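Re: [home-automation] Can they do the chores yet? 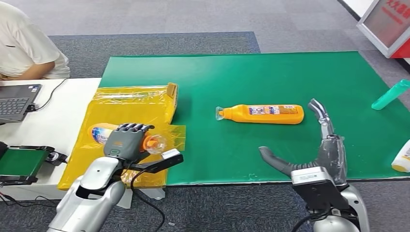 One bottle in hand over the yellow bag, an orange one still on the mat.

Hiba Nseir wrote:
> The Udar people claim 100 household jobs by February. Has anyone
> seen one do a single job I'd pay for?

Depends what you pay, Hiba. I watched the bottle sorting at Gallora for 60 minutes and came away fonder of it than I'd planned. Five fingers on the left arm, two on the right, and it's the two I'd hire. Picking up a squeeze bottle is fine – a bag is another matter, being a different shape every time you look at it. My nephew has the same trouble and he's had 2 years at Najjar.

Would I let it unpack my shopping? Tins, yes. Eggs, ask me later.

Has anyone got the Troltusov notes? My copy stops at page 119.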